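Section 3. Setting up the barrel and the drip lines

Last revised February 2021

By now you should have the Morkine kit unpacked and the parts sorted on a towel or an old sheet. If you skipped Section 2 and went straight for the barrel, go back and check that you have both elbow fittings, because one of mine was stuck inside the main tube and I spent a whole evening looking for it under the porch.

I've been running this same kit off the back corner of my house in Drarkwood for a good while, and I wrote this section mainly because the sheet in the box is so short. It works fine if you have done this before. I hadn't! So I go slower than the sheet does, and in one place (the flushing) I tell you to do something the sheet doesn't mention at all.

3.1 Picking the spot

There's no pump in this kit. The water gets to your plants by running downhill, so the barrel has to sit higher than the bed, and the farther the bed is from the barrel, the more height you want. My stand is 3 feet tall and my tomatoes are at the far end of a pretty flat yard. They do okay. When I had the barrel down on a single layer of block, the near end of the bed was a swamp and the far end got nothing.

1. Stand where you want the barrel and look for the downspout. You want it close enough that the flexible piece reaches without being stretched tight.

2. Scrape away the grass and any roots. Go a little wider than the stand on every side.

3. Tamp the soil down hard. I use the end of a fence post. A real tamper would be nicer, and the rental place on Tremblay Road has them.

4. Spread gravel, tamp again, and lay a level across it both ways.

5. Set the stand down and check the level again with the stand in place. It will have moved. Mine always does.

CAUTION: A full barrel is very heavy and it will go over if the stand leans. Do not build the stand out of loose bricks, and don't let kids climb on it, full or empty. If the stand rocks at all when you push on it with your hip, take it apart and fix the ground first.

Note: If you rent, ask before you touch the downspout. You'll be cutting it in the next part and there's no un-cutting it.

3.2 Connecting the downspout

I was nervous about this part and put it off for two weekends. It took less time than making lunch.

1. Put the empty barrel on the stand with the inlet hole facing the wall.

2. Mark the downspout a hand's width above the inlet. Measure it twice, and do it with the barrel on the stand, please. I know someone who measured with the barrel on the ground, and that someone is writing this guide.

3. Cut along the mark with a fine-toothed hacksaw. Wear gloves – the cut edge is like a tin can lid.

4. File the edge until you can run a gloved finger over it without catching.

5. Slide the diverter up into the top piece, then push the bottom piece on. Two screws each side, snug and no tighter.

6. Push the flexible tube onto the diverter and into the barrel inlet. The rubber ring goes in the barrel first, lip facing out.

The diverter sends water into the barrel until it's full and then lets the rest go down the spout like it used to. At least that's how it behaves when the ring is seated right. If you get a puddle behind the barrel after the first rain, it's almost always the ring. Pull it, wet it, and push it back in working your thumb all the way around.

One thing about the lid. Keep the mesh screen under it, even if the lid fits well. Mosquitoes only need a tiny gap, and a torn screen is as bad as no screen. I check mine when I change the batteries in the smoke alarm, just so I have something to hang the habit on.

3.3 The spigot, the filter and the main line

Do this with the barrel empty and dry. You will want to reach inside, so take off your watch.

1. Wrap the spigot threads with plumber's tape, going the same way you'd turn the spigot to tighten it. Four or five wraps is plenty.

2. Screw it into the lower hole. From the inside, put on the washer and then the big plastic nut. Hand tight, and then a little more.

3. Screw the filter onto the spigot. There's an arrow on the filter body and it points away from the barrel.

4. Push the main line onto the other end of the filter. If it won't go, dip the end of the line in a mug of hot tap water and try again. Don't use a lighter.

5. Unroll the main line along the bed and leave it lying in the sun with a stone on each end. An hour or so takes most of the curl out, and you'll be much happier for the rest of the job. 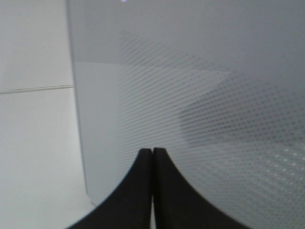
Renji Ogura wrote in after the last version to say that the hot water trick was fine but he'd had much better luck warming the line and working it on with a slow twist, and that anyone using the thicker Gaselari tubing should forget about doing it by hand on a cold day. He also thought I was too easy on the filter. In his yard it clogs every couple of weeks in spring, when the maples drop everything they own on his roof, and he wanted me to tell people to rinse it before they go blaming the drippers.

So, consider yourselves told. He's right about the twist too, I've switched to doing it that way. My filter doesn't clog nearly that often, but I have a metal roof and no maples, so go by your own trees on this one.

3.4 Flushing (please don't skip this)

The sheet in the box goes straight from the main line to the drippers. If you do that, all the little plastic shavings from cutting and punching end up in your drippers, and the holes in those are tiny.

1. Leave the far end of the main line open. No end cap yet.

2. Put a few buckets of water in the barrel, or wait for rain if you're more patient than I am.

3. Open the spigot all the way and let it run out the far end until it comes clear.

4. Close the spigot, unscrew the filter cup, and rinse the screen under a faucet.

5. Punch your holes for the side lines, then flush a second time. The second flush is the one that gets the shavings from the punch.

6. Fold over the end of the main line and slide the end clamp on.

Note: Punch straight down. A slanted hole leaks forever. If you mess one up, there are goof plugs in the small bag with the spare washers, and you push one in and move over a bit. I have used a lot of goof plugs.

3.5 Side lines and drippers

My bed has 8 side lines, one for each big plant, and that's as many as I would hang on a barrel this size. You can do more if the plants are small. Herbs hardly need anything.

1. Push a barbed connector into each hole until it clicks.

2. Cut a piece of thin tube long enough to reach the plant with some slack. Tight tubes pop off the first time you weed.

3. Push the tube on the connector and a dripper on the other end.

4. Pin it down with one of the stakes so the dripper sits near the stem but not touching it.

5. Open the spigot halfway and walk the line. Every dripper should be dripping. If one isn't, pull it off, blow through it, and put it back.

The farthest plants will drip slower, so put your thirstiest ones near the barrel if you haven't planted yet. If you have planted already, give the far end two drippers apiece. It looks a little silly and it works for me.

3.6 Your first week

Start with 15 minutes in the early morning. Then stick a finger in the soil, down to the second knuckle. If it's dusty down there, run it longer the next day. If it's muddy, cut back. I can't give you a number that works for everybody – my soil is mostly clay, and the folks across the creek are basically gardening in a sandbox.

I don't use a timer. Lots of timers want more pressure than a barrel can give, so they open part way or they don't close properly, and then you come out to an empty barrel. If you buy one, look for the words "gravity feed" or "zero pressure" on the package.

People ask me how much water they'll really save. I worked out that my stretch of roof sheds 4000 gallons in a year, and of course most of that goes right past the barrel, since it fills up in one good storm. A second barrel is what would help. Section 5 covers linking two together with the overflow hose.

CAUTION: Barrel water is for plants. Don't drink it, don't fill the wading pool with it, and label the spigot if you have visitors who might not know. On lettuce and other things you eat raw, keep the drippers down at the soil and wash what you pick.

3.7 Putting it away

Drain everything before the first hard freeze. Open the spigot, take off the end clamp, and lift the main line from the barrel end so the water walks itself out. Bring the filter indoors, it's the part that cracks. Turn the diverter to the closed setting or swap in the plain piece of downspout you cut off, assuming you kept it (keep it!).

I put mine back together in March and it's usually an hour's work, plus whatever time I lose hunting for the end clamp. Tie it to the spigot with a bit of string when you take it off.

Go on to Section 4 if you have the raised-bed add-on. Otherwise skip to Section 5.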